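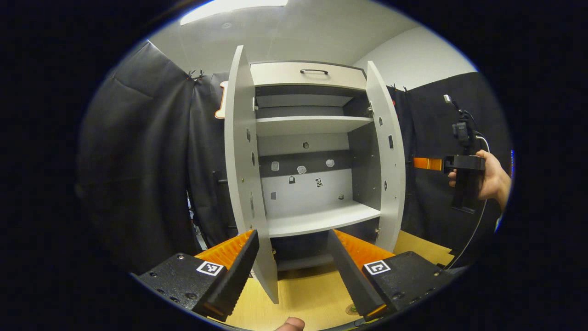 Desska publishes cabinet results, advises public to keep doing own chores

20 March 2021 — Desska, which tests household automation, has released the first results from its Cisow program. The program asks whether a machine can open a small cabinet, put something on a shelf and close the doors again. The short answer is sometimes.

Over 500 attempts, the Entili control software finished the whole job 86 times. It was better with one door than with two, and better at opening than at closing, a pattern familiar to anyone who has lived with teenagers.

"People ask me when it will do the dishes," said Danai Drakos, who leads the program. "I tell them it is still getting to know the cupboard."

The training material came from people opening and closing cabinet doors with hand-held grippers, 564 recordings in all. Spyros Zervas, who made most of them, reports that he now opens his kitchen cabinets at home very slowly.

The next round, planned for July, adds drawers. Dishes are not on the schedule. Desska will share the full results with its partner Dornex and with any reporter who asks — requests go to the Desska press desk.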